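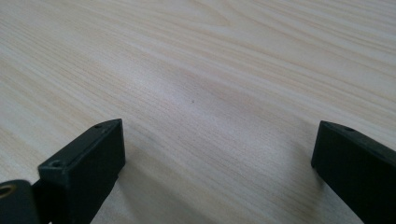

Nollska Basketball opens registration for winter league

Nollska Basketball will run a 22-team winter league from June, with games at the Durniva and Mollel recreation centres. Registration opens at 10 am on the first day of May.

The league has three divisions – open men's, open women's and mixed. Each team plays 10 regular season games, and the top four in each division go through to finals in September. Games are four quarters of 10 minutes, with the clock stopped for the last two minutes of the fourth.

The team fee is $140 a game, paid in two instalments. It covers court hire, referees and scoring. Players also need current association insurance before they take the court.

Sportswear maker Estetti will supply game balls for both venues and a set of singlets for each division winner.

Teams from last season have first call on their places until mid-May. Single players can put their names down at either centre and will be matched with teams that are short.

Draws will be posted at both venues and on the Nollska Basketball website a week before round one.

ENDS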